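6. Fault: the gripper does not close, or it loses the object

This section is for the Hokell two-arm table cell, controller version 15 and later. Read it completely before you touch the arms. Text revised by Kiros Abera, 2022-05-23.

CAUTION: When code 167 is shown, the arm is holding its position with full motor force. It can move suddenly when the code is cleared. Keep hands, hair and sleeves outside of the table border until step 3 is done.

6.1 When the fault comes

Code 167 means that the fingers did not reach the commanded width in the given time. In our tests at Flanivov it came most often with round objects which have a handle or a narrow neck. The finger touches the handle first, the object turns, and the controller waits for a contact that does not come.

Try the task in the Tuto simulator before you repeat it on the real cell. Load the table with mixed shapes, such as a trophy cup with two handles, a drink bottle and a potted plant, and leave free space between them.

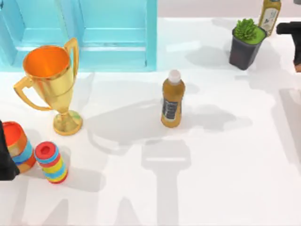 Can I clear code 167 without stopping both arms?
Stop both arms every time. The two controllers share one supply line, and the second arm can continue its old path when the first one is reset.

6.2 Procedure

1. Press the red stop button. Both status lamps must change to yellow.
2. Wait 15 seconds for the motors to release.
3. Turn the key to SERVICE and take the key out. Carry it with you.
4. Support the object with one hand and open the fingers with the hand wheel. Do not pull the object out by force.
5. Look at the finger pads. If a pad is torn or has come off at a corner, change both pads of this gripper.
6. Put the key back, turn it to RUN and clear the code on the panel.

Note: After a pad change, the closing width must be taught again (section 5). In March we had one arm where this was forgotten, and it crushed a plastic bottle on the first cycle.

6.3 If the code comes back

Lower the closing speed to 5 in the Hailu menu and run the same task one more time. If the code is shown again, do not continue. Save the log file, leave the key out, and send the log to service together with the serial number of the gripper.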